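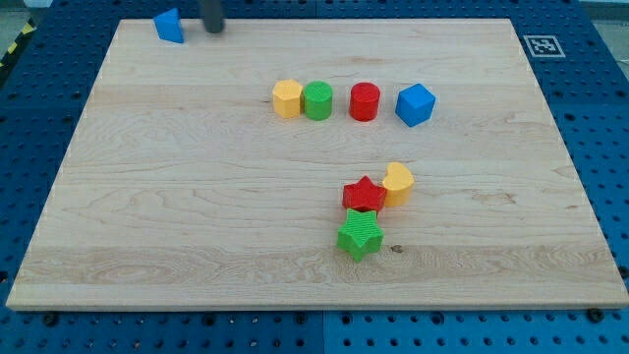 The maple board with some of the blocks, on the perforated work surface.

Erzsébet Rácz makes boards and blocks for children, and also for adults who say they are buying for children. Her workshop is called Brarau and it has two rooms behind a tire shop. I visited her on Tue 25 October, and she let me sit on the only good chair.

We began with the board, because I had never seen one so large. "Look at the lines near the lower edge," she told me. "In that part the grain goes dark and wavy. Kristóf wanted to turn it around, so the quiet side is in front. I said no, this is the face."

Kristóf Hegyi is her partner in the workshop. He cuts the blocks and she does the surfaces. I asked if they argue often. "Only about edges," she said. "He likes them sharp. I like that you can put your hand there without thinking."

The blocks are simple shapes, among them a yellow hexagonal prism and a blue triangular one. Choosing the colors took them longer than choosing the shapes. "We painted 46 test pieces. Two of the yellows looked the same to everybody except me, and I could not sleep."

Why a hexagon? She thought for a while before she answered. "A cube is finished when you put it down. With six sides you want to put another one next to it, and then you are already building. My nephew did this for a whole afternoon — he forgot his cake."

She learned the work from an old cabinetmaker, Mr. Balogh, and stayed with him seven years. He did not allow paint on maple. "For the board I still obey him," she said. "Pale wood is a good floor for colors. If I paint it also, the blocks have no place to stand out."

The first set will be sold under the name Stulix, at a price of 257 dollars with the board. I said this is not cheap. She agreed and did not try to defend it. A smaller board is planned, and Kristóf has already marked the wood for it.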